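Last edited February 16, 2025

# Bench tips for teaching an arm by hand

These are for anyone leading an arm through a job, whether you push it around by the wrist or drive it from a remote. Most of our work is taking old desktop computers apart and putting them back together, so the tips lean that way.

## Before you start

- Lay the tower on its side, panel off, and block it so it can't slide. If the case moves a quarter inch between runs, you are teaching a different job each time.
- Tape the corners of the case position onto the table. Painter's tape is fine. Masking tape leaves glue in the slots.
- Unplug the computer and hold the power button in for a few seconds. Leave it unplugged until you are done for the day.
- Set the payload for the gripper you have on. With the wrong number the arm drifts up or sags when you let it go free, and you will spend the session fighting it.
- Tie back loose cables inside the case with a twist tie. Fingers that go down beside a drive cage will find every loop of wire.

## Leading it by hand

Hold the arm above the gripper, never by the fingers. Pulling on the fingers bends the pads, and you won't notice until it misses a small part.

Stand where you can see into the case without leaning over it. If you have to lean, move the table.

Go slower than feels natural for the last two inches. The trip over to the case can be quick.

Stop above the part, line up, then go straight down. Coming in at a slant looks fine with an empty case and catches on the frame with a full one. Lift straight out the same way.

Pause for a second before you close the fingers and again after. It makes the recording much easier to trim.

## Driving it from a remote

Turn the motion scale down before you go inside the case and turn it back up when you're out. We use a Kidel hand controller with the scale on a thumb dial -- set it by looking, since the dial gets bumped when you put it down.

Let go of the clutch when your wrist runs out of turn, bring your hand back to a comfortable angle, and pick up again. A cramped wrist makes a shaky path.

Take a break after 9 good runs. Runs made with tired hands usually get thrown out, so you aren't saving time by pushing on.

## Sorting what you recorded

- Mark bad runs right away. You will not remember which one had the bump in it.
- Keep a few runs where you missed and fixed it cleanly. Throw out the ones where you fished around.
- Vary one thing at a time. Do a batch with the case in the same place, then shift it and do another.
- For one simple pick, 200 runs got us a usable result. Anything that goes into a slot took far more. Our Molo folder for memory sticks is past 3,000 and still growing.
- Copy the day's files off the bench computer before you shut down.

## Cleanup and wear

Wipe the finger pads with rubbing alcohol at the start of each session. Clean off old thermal paste from a processor before you practice near it, or it ends up on the pads, then on everything else.

Put screws in a lidded cup. A screw in a table groove is hard to get out, though a magnet on a stick helps.

Check the cable on the wrist sensor for rubbing. Ours gets new wrap every March.
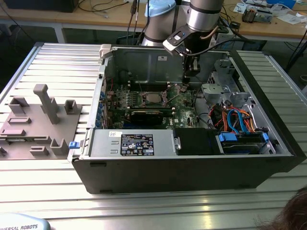
-- Joubert

Fingers over the board, tower on its side. With the heatsink off, the processor is out in the open, so keep your approach high until you're past it. The plate with the post and slots to the left is 3D printed. If you print one like it, screw it down before you teach anything with it.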